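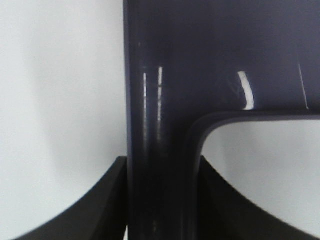
Letzte Änderung dieser Seite: Juli, 14:31 Uhr

Liste: zoubi-werkraum
Von: Raghda Sabbagh
An: Liste
Betreff: Re: Kehrschaufel, Lippe und Granulatreste

Hallo Jad, hallo Liste,

Jad Salameh schrieb:
> Beim Auffegen bleibt bei mir jedes Mal ein feiner Streifen vor der
> Schaufel liegen. Handfeger und Schaufel sind die aus dem
> Ernari-Satz, Untergrund ist die weiße Platte im Nebenraum.
> Liegt das an der Lippe oder am Winkel? Und womit bekommt man die
> Kratzer aus glänzendem Kunststoff? Scheuermilch habe ich noch
> nicht probiert.
> Jad

zur zweiten Frage zuerst: keine Scheuermilch. Glänzender Kunststoff wird davon matt, und auf dunklem Blau sieht man das sofort. Lauwarmes Wasser, ein Tropfen Spülmittel, Mikrofasertuch, trocken nachwischen. Feine Kratzer bleiben, die Funktion beeinträchtigen sie nicht. Wer unbedingt polieren will, nimmt die Nuvham-Paste und testet sie an der Unterseite.

Zum Streifen: Die Lippe muss auf ganzer Breite aufliegen. Prüfen lässt sich das mit einem Blatt Papier, das an keiner Stelle darunter durchrutschen darf. Bei meiner älteren Schaufel war die linke Ecke hochgebogen. Abhilfe: 60 Grad warmes Wasser, einige Minuten einlegen, dann flach auf die Platte drücken, bis das Material abgekühlt ist. Heißer würde ich nicht gehen.

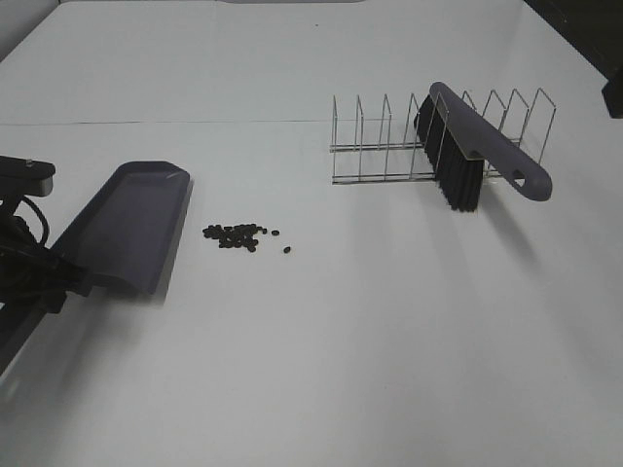

Der Winkel ist der zweite Punkt. Zu steil gehalten, steht die Lippe auf der Kante und das Granulat läuft darunter oder prallt zurück. Zu flach, und es rollt beim Anheben wieder heraus. Ich setze flach an, fege mit kurzen Zügen und kippe die Schaufel erst nach dem letzten Zug nach hinten. Kleine runde Körner nicht schieben, sondern mit fast senkrecht stehenden Borsten führen. Den Haufen vorher zusammenziehen, dann reichen wenige Züge.

Fugen in der Tischfläche meiden. Was dort hineingerät, holt der Feger nicht mehr heraus, dafür braucht es den Sauger mit Fugendüse. Also immer von der Fuge weg arbeiten.

Zum Ablegen: Den Feger nicht auf die Borsten stellen. Bei mir liegt er auf einem Abtropfgestell aus Draht, da trocknet er nach dem Auswaschen von allen Seiten. Der Ersatzfeger aus Erstead hat 31 cm Gesamtlänge und passt quer gerade noch hinein. Mit rund 40 mm langen Borsten kam ich besser zurecht als mit kürzeren.

Falls der Streifen nach dem Richten immer noch da ist, bitte kurz melden und die Breite der Lippe dazuschreiben.

Gruß
Raghda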